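Round the table again: the Flomilcombe mending evenings are back

October 22, 2026

Well, we did it. The mending evenings started up again at the Flomilcombe reading room last week, and I came home so pleased that I sat down to write this before I'd even taken my coat off. Thank you to everybody who turned up with a carrier bag of holey jumpers. I had set out chairs for the usual crowd and had to go and fetch the folding ones from behind the stage, then the piano stool, and in the end a child sat very happily on an upturned crate, threading needles for people whose eyes aren't what they were.

For anyone new to the newsletter, we meet to mend clothes and household cloth. Bring whatever has a hole, a rip, a lost button or a hem that has come down. If you know how to fix it, you'll probably end up helping the person next to you. If you don't, you'll be shown, and by your second visit you'll be the one doing the showing. There is tea. There was also a very good ginger cake, and I would dearly like the recipe from whoever left it by the urn.

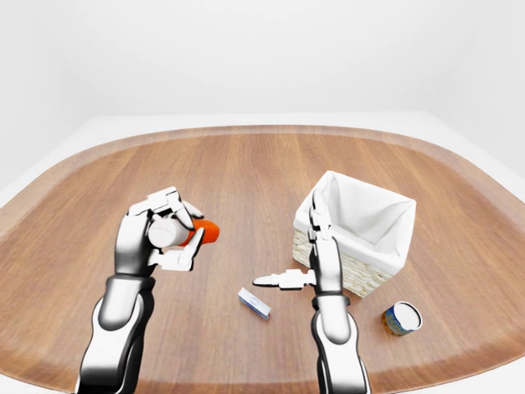
Darning was the big subject this time. Several of you had only ever seen it done by a grandparent and thought of it as something difficult and slightly grim, and it is such a pleasure to watch that idea fall apart in twenty minutes! You lay your long threads first, all running the same way and close together, like the straight grain on a wooden tabletop, going from the far edge towards you. Then you turn the sock and weave across, over and under, over and under, and push each row up snug against the last. Start well outside the hole, where the knitting is still sound, and leave a tiny loop at the end of each row so the patch has a bit of give. Pull it tight and you'll feel a hard lump under your heel all day, as I can tell you from my own early efforts.

We used up a lovely lot of wool from the Bjarnason mill, who sent us a box of ends and oddments in the summer. The colours are wonderful – mossy greens, a rusty red, and a blue so bright that it got fought over. It comes as a single strand and it's a touch hairy, so it grips well and doesn't slide about. For thin socks, split it or use embroidery thread instead. I've been darning everything in mustard for a month now and my family have stopped remarking on it.

A few of you asked about moth. Oh, moth! It does seem to have been a bad year in Prirley and all along the valley. If you find holes in one jumper, take everything out of that drawer, shake it outdoors and look hard at the seams and under the collar. Knitwear that can't be washed warm can go in the freezer in a sealed bag for two weeks. Hoover the drawer itself, right into the corners, and empty the hoover outside afterwards. Cedar balls smell nice and I have them everywhere, but I wouldn't trust them to do the job alone.
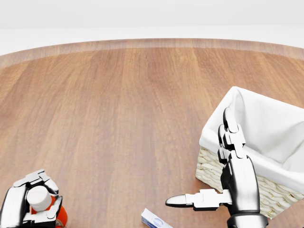
Then there was the quilt. One of our Amside members brought in a patchwork bedspread that had been in her husband's family for years, with a good many of the patches worn right through to the wadding. She had been told to throw it out. We spread it over two tables pushed together and everybody came over to look, and for a good while no mending got done at all. There are 444 patches in it. We know because she counted them one night when she couldn't sleep. Some are shirt stripes, some are curtain stuff, and one was plainly once a tea towel, as you can still read half a word of the printing.

The plan is to lay new cotton over the worst patches and stitch it down by hand, leaving the old cloth underneath. It will take all winter, and I can't think of a nicer way to spend one. If you have old cotton shirts in small checks or stripes, washed and soft, please bring them along. No polyester, please, however pretty, as it pulls against the older cloth and wears it out faster.

Now, a little about money, and it's cheerful news. The plant and produce stall in the summer raised £1,788, far more than we had dared hope for. It pays for the room and the heating right through to the end of February, and there was enough over to buy a proper steam iron and 100 needles in mixed sizes. The old iron, which has been spitting brown water on people's blouses for as long as I've been coming, has been retired. I shan't miss it one bit.

Things we could still do with: buttons of any sort, but especially plain shirt ones; good sharp scissors you no longer use; elastic that still stretches; a darning mushroom or two (a smooth pebble or an old light bulb will do very well in the meantime). Please don't send any more zips. We have a suitcase full of zips.

Next time we'll be doing elbows and knees, so bring something that bends. I'll show how to put a patch behind a hole in jeans and stitch it down with plain running stitch in rows, a good strong mend and a very forgiving one if your lines wander. The door opens at seven, the car park is muddy by the gate, and people coming over from Prirley can share lifts – put your name on the sheet inside the shop door, with the number of seats you have or need.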